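Minutes, Collections Security Working Group
May meeting, Odukoya House, upstairs reading room

In the room: Kwaku Amegashie (chair), Bukola Nwosu, Anselmo Huanca, Bello Igwe, and me, Daryna Hrynyshyn, taking notes again (I lost the coin toss). We got going at 4:10.

Last month's minutes passed with one fix: I had the east store down as having 3,304 tagged objects and it's 3,194. The bigger number was the whole building. Sorry, Bello!

Key audit. Bukola has been through every cabinet key and signed them all off except the one for the textile drawers, which is still with the old registrar. Kwaku will call her. If it isn't back by the next meeting we change the lock, and I'm all for just changing it now, but I was outvoted.
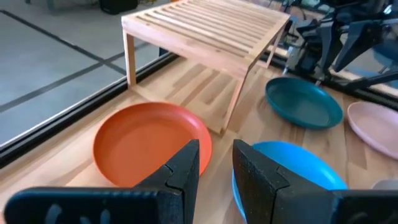

Four plastic plates on the wooden tabletop.

Door sensors. Etix quoted us for the two side entrances and Plistik came in $402 lower, though Anselmo pointed out that their price leaves out the night call line. He'll ask both firms to quote again on the same terms. We agreed to hold $400 back from the small works budget until he hears.

Loans. The Kiltik museum wants the silver bowls for their fall show and we all like the idea, but their form says nothing about who stays with the crates overnight. Bello wants it in writing before anything leaves the building (so do I). Bukola will send them our standard courier page. 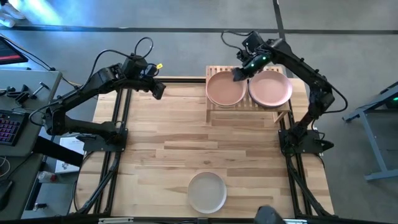 Marking small objects took up most of the last half hour, and we got a bit loud about it. Anselmo likes the paint-on numbers and I like tags, mainly for loan pieces that have to come back clean. My argument was that a tag should be easy to spot without getting in the way, like the little yellow one near the wrist of the left arm, up by the gripper. Bukola worries that anyone with scissors can take a tag off. Kwaku asked us to try both on the spare ceramics and bring them in.

Any other business: the alarm code changes at the end of May. See Kwaku in person for the new one, please don't email him.

We wrapped up at 5:35. Bello has the notes next time.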